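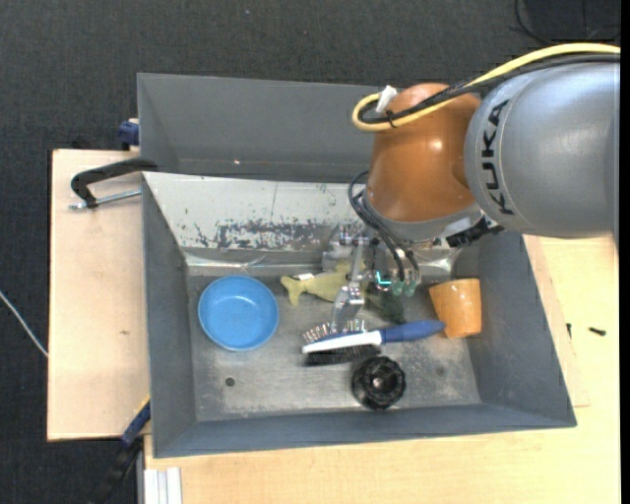
Fig. 2. Gray metal bin with household items and tools, brush included.

Setting up a mixed-item bin

The Hudberg leaflet claims any metal bin will take 2,000 loads without care. I doubt it. Paint chips long before that, and the floor picks up scuffs whatever the coating is called.

1. Empty the bin and wipe the floor and all four walls. Use a damp cloth. The Fledis spray is sold for this job, but I've seen no difference between it and dish soap.

2. Run a gloved hand over any chipped or scratched paint. Brush off loose flakes. Worn paint that stays put can be left alone.

Caution: Don't sand bare patches indoors.

3. Put in a small collection only. Tools go in flat, away from the walls.

4. Place the brush where it can be picked up without moving anything else. Check that nothing is caught in the bristles.

Note: Sloping sides send round items back to the middle. Dividers are supposed to cure this. The two sets we bought from Dolan slid as well, so we stopped using them.

5. Look over the floor of the bin every Wednesday. Old stains that won't wipe off are no reason to buy a new bin, whatever the leaflet says.

For touch-up paint, see the next section. Read the drying times before believing the label.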